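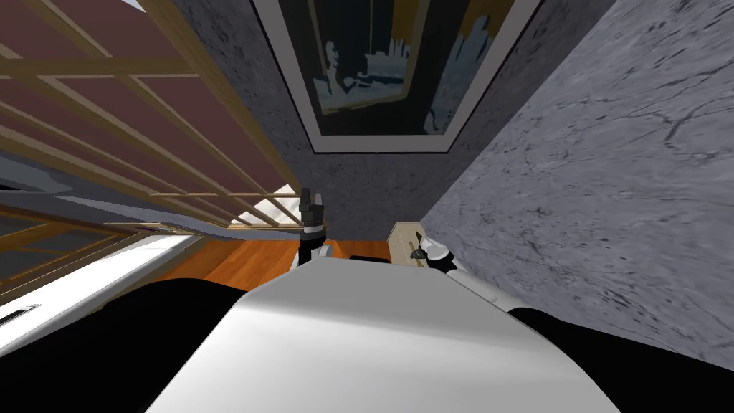 Looking down over the robot's own shoulders in the sim, both grippers up front and the little beige cabinet in the corner.

So I lost most of a week to a shoulder. A simulated one, which makes it worse somehow, because I couldn't even kick it.

If you've been following along, you know I've been helping Hyun-seo Son get the Nornmont rooms working with our two-armed robot before anyone lets us near the real one. Nornmont is our pile of randomly decorated practice rooms. The walls and floors and furniture get shuffled and you end up with marble next to some gray speckly stuff next to a painting hung wherever the generator felt like it. I've grown fond of them. The one up top has that big tan lattice with the dark red behind it, and I would honest to goodness put that in my house.

The task is boring on purpose. Drive up to the cabinet, reach down with one arm, keep the other one out of the way, touch the top, back off. We had 482 runs queued overnight and I went to bed feeling smug.

In the morning Siham Slaoui had already left me a message that just said "your right arm is haunted." Great start! I opened the replays and she wasn't wrong. In most of the runs everything was fine. Then every so often the right arm would come down toward the cabinet, get nearly there, and whip all the way around the long way, straight through the space where the left gripper was. In the sim it bounces off and the run gets marked as a fail. On the real robot you'd be buying a new wrist, and if a person was standing at the side of it you'd be doing a lot more than that.

First guess was the cabinet. I figured the collision shape was bigger than the thing you see, so the planner was panicking and looking for another way in. I spent a whole afternoon drawing boxes around furniture. The boxes were fine. (One of them was a tiny bit tall. I fixed it, felt good for as long as it took to rerun, and the arm went right on whipping.)

Second guess was the lighting, and I'm a little embarrassed by that one. There's a bright white patch down at the low end of the lattice, and I talked myself into thinking the depth estimate was going bad near it. Vitória Torres very patiently pointed out that this test doesn't use the camera for planning at all. It gets the cabinet position handed to it. I knew that. I wrote that part!

What finally cracked it was plotting the joint angles for the bad runs on top of each other, which I should have done before touching any boxes. Every one of them crossed the same spot on the right shoulder, right where the angle goes from plus 180 degrees to minus 180. The planner thought those two numbers were at opposite ends of the world, so to move a hair past the line it took the scenic route. Classic wraparound bug. I've fixed this exact thing in other people's code and given a speech about it.

The left arm never did it because its file had proper joint limits. The right arm's file was made by mirroring the left one with a script, and the script flipped the signs on 2 of the limits and didn't swap the lower and upper values. So the loader saw a lower limit that was bigger than the upper limit, decided that was nonsense, and quietly treated the joint as having no limits at all. No error. There was a warning, I found it later, buried between a whole bunch of texture messages that I stopped reading back in January.

Fixes, for anybody who landed here from a search:

Swap the lower and upper values after you flip the sign. Check every mirrored joint by hand, even the ones that seem okay.

Make the loader stop dead on a bad limit. Ours does now, and Eduardo Mota already complained because it broke 3 of his old robot files. Good!

Cap the joint speed in the controller too, separate from the planner. The whip should never have been possible at that speed no matter what the planner asked for. This is the one I'd tattoo on somebody.

I reran the whole queue last night and had no whips. Still had a few plain old misses where the gripper comes in at a bad slant and slides past the edge of the cabinet, but those are normal-people failures and I can live with them for now.

We're holding off on the real arm until Clementina Veloso has gone through the limits file herself, plus she wants the stop button moved closer to where the operator stands - no argument from me. I keep picturing that arm swinging around with my head next to it.

Next up is finding out why the base creeps sideways a little while both arms are raised. I have a theory about the wheels, so it's probably not the wheels.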